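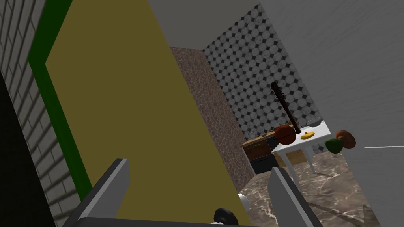 Kitchen doors: repainting over old eggshell

ostthorpe_dave
Joined: June
Posts: 19

Flat slab doors, no handles, sprayed by a previous owner in what I think is oil eggshell. I want a water-based satin on top. The Nimport data sheet says degrease, abrade, one coat of adhesion primer, two of satin. The Lidbridge sheet for much the same product says no primer on sound gloss or eggshell. Which is right?

kerfline

Both, for their own paint. Test what you have first. Meths on a white rag, rub for a minute. Colour on the rag means water-based, nothing means oil or two-pack. If it is oil, prime it.

mattfinish2

Disagree on the primer. I did a whole run of doors with the Lidbridge straight on to oil eggshell, keyed with 240 grit, and it has been on 5 years. One chip by the bin.

kerfline

Cross-hatch it and pull tape off and see if you still say that. A door that gets pushed open by its face takes far more wear than one with a knob. Skin grease gets into the top edge first.

ostthorpe_dave

Rag came up clean, so oil or two-pack. Is 240 enough?

kerfline

240 to key, dust off, then prime. Don't go finer before primer. Leave it overnight, then 320 between topcoats.

tallboy

Check the edges as well. Routed MDF edges drink the first coat and go furry. Sand back and prime those twice, faces once.

mattfinish2

Still say you are adding a day for nothing, but agreed on the edges.

ostthorpe_dave

Going with primer. Roller or spray? I can borrow an HVLP set from Kashyap Hire, 2 mm tip.

tallboy

2 mm is on the large side for satin, it will sag on a vertical. Lay the doors flat or use a 4 inch foam roller and tip off.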